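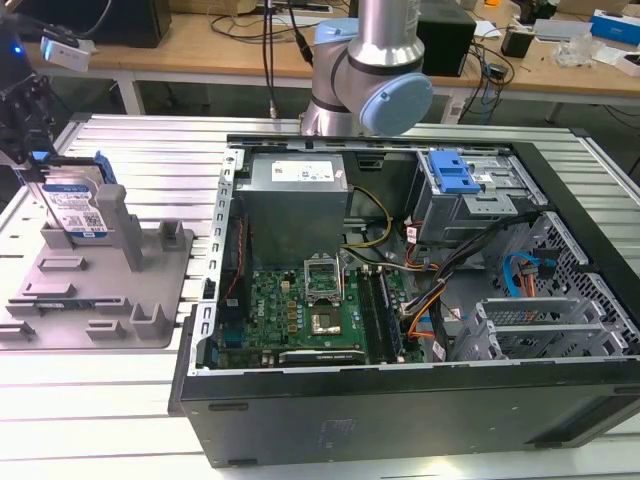 December
By Fasil Kahsay

Ever wonder what goes on inside a computer? Lots of tiny jobs, all at once, really fast. Let's go.

First thing. A computer only understands two things. On and off. That's it. People write them as 1 and 0. Every game, every song, every picture of your cousin's dog — all ones and zeros by the time the computer gets hold of it.

How can you say anything with just two choices? Try it with a flashlight. One flashlight can be on or off, so you get two messages. Add a second flashlight and you get four. Both off, both on, just the left, just the right. A third one makes eight. Keep adding and the number doubles every time. Computers have billions of these little switches so they never run short of messages.

One on-or-off is called a bit. Eight bits together is a byte. A byte is enough to hold one letter, like the B in banana. (Yes, a byte is bigger than a bit. Easy to mix up. I still do.)

The processor

This is the part that does the work. It's a flat square chip, small enough to sit in your hand, and it fits into a holder called a socket. People call it the CPU for short. It follows instructions one after another. Add these two numbers. Is this one bigger? Put that over there. Very boring instructions! But it does billions of them in a second, and when you stack up enough boring instructions you get a racing game.

The processor can't guess. If you tell a friend "make me a sandwich" they know what you mean. A computer would need every step. Pick up bread. Put bread on plate. Open jar. Forget to say "open jar" and you get a knife banging on a lid forever. A list of steps like that is called a program, and the mistakes in it are called bugs.

Memory

Think of your desk at school. You keep the stuff you're using right now on top. Your math book, a pencil, half an eraser. That's what memory does, it holds things the processor needs this minute. In a desktop computer it comes on a long thin board that clicks into a slot. More memory is like a bigger desk. You can have more things open and not knock anything off.

But when the power goes out, the desk gets wiped clean. Everything gone. Thats why grownups are always yelling "did you save it?"

Storage

Saving puts your work in storage. If memory is the desk, storage is the closet down the hall. Holds way more, takes longer to walk to, and your things are still in there after the computer has been off all night. A plain page of writing might be 3 thousand bytes or so. A photo can be a thousand times that. Movies, even more.

The motherboard

All these parts need to talk to each other. So they plug into one big flat board called the motherboard. Look at one close up and it's a bit like a city from an airplane — thin metal lines running everywhere like roads, with chips for buildings. The lines carry electricity from part to part. No traffic lights, but there is a clock, and it ticks so everybody knows when to go.

Power

Electricity from the wall is too strong for tiny chips. The power supply is a metal box that turns it into a gentler kind and sends it out thorugh a bunch of wires. Never open up a power supply, even an unplugged one. It can hold on to electricity for a while and give you a nasty shock.

And then heat. Working hard makes chips hot, same as you in gym class. So there's a fan to blow the warm air out. That's the whooshing you hear when a game gets busy.

Try this at home

Get 14 pieces of paper. Write 1 on half of them and 0 on the other half. Now pick a code with a friend, using three papers for each word. Maybe 0 0 1 means hello and 1 1 0 means snack. You can make eight different words that way. Want 16 words? Use four papers each. See if your friend can read your message from across the room.

Words to know

Bit: one on or off.
Byte: eight bits.
CPU: the chip that follows instructions.
Program: a list of steps for a computer.
Bug: a mistake in the steps.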